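Home News Guides Members Back issues Contact

Search this site Enter keywords Go

Covering a table for close work under a lamp

June
By Sille Hedegaard

Several members have written to the Kelholm workshop about glare and lost parts on dark benches. The usual cause is the table surface. A brown or varnished top soaks up light where it is needed and throws back a bright spot where it is not. A plain white covering deals with most of this and costs very little. The notes below set out how we now prepare the tables for mending and small assembly, and which lamp positions have given the least trouble.

Start with a clean, bare top. Crumbs, old glue and staples show through a thin sheet as bumps, and a small screw will roll off a bump every time. Scrape off any glue, wipe the top with a damp cloth and let it dry fully before covering it. Trapped moisture lifts the sheet within a day or two and can mark the wood.

The sheet itself should be smooth and matt. Gloss sheets reflect the lamp straight into the eyes of whoever is seated opposite. Textured sheets hold dust and make it hard to slide paper about. We tried the Rillik sheet in both finishes over the spring and have kept the matt. The gloss has gone to the paint shelf, where it wipes down well.

Cut the sheet slightly short of the table at the back. A narrow strip of bare wood there does no harm, and it gives somewhere to put the tape if the sheet starts to creep. At the seated side, let the sheet run right up to the edge or fold it under. A cut edge under the forearms curls quickly.
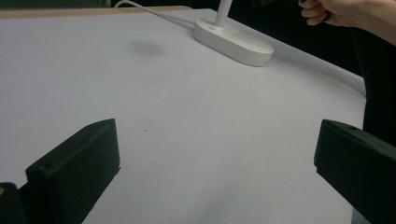

Lamps go towards the far side of the table, with the stem upright and the base fully on the sheet. A base that is half on and half off will rock, and the light rocks with it. Right-handed workers generally do better with the lamp on the left, left-handed workers with it on the right, so that the hand does not shade the job. On a shared table, settle this before anything is laid out. Moving a lamp across a table full of small parts is how most of them reach the floor.

Run the cable away over the back of the table and keep it out of the working area. Leave enough slack for the base to be shifted by a hand's width without pulling the plug. Do not tape a cable to the sheet, as the tape tears the surface when it is removed. If the cable has to cross a walkway, use the floor covers from the Cheng cupboard and put them back afterwards.

Dark parts are easy to find on white. Pale parts are not, and for these we lay a square of dark card on the sheet and work on that. Black thread, rubber washers and felt offcuts need no card. Clear plastic parts are a nuisance on any background and are best kept in a lidded tub until wanted.

Chairs should be pushed square to the table and not angled at the corner, where the back catches the sheet and drags it. If a chair back stands higher than the table, check that it is not throwing a shadow over the work when someone sits on the neighbouring side.

Cleaning is by dry cloth first, then a barely damp one. Esisell cleaner is suitable for the matt sheet but should be sprayed on the cloth, never on the table. Pencil comes off with an ordinary rubber. Ballpoint does not come off at all, and a sheet marked with it should be turned over.

Used sheets can be left flat on the bottom rack by the door. Please do not roll them, as they will not lie flat again. There are 11 new matt sheets in stock at Kelholm, cut to fit the standard tables. Requests for other sizes should be left at the desk with the length and width in centimetres.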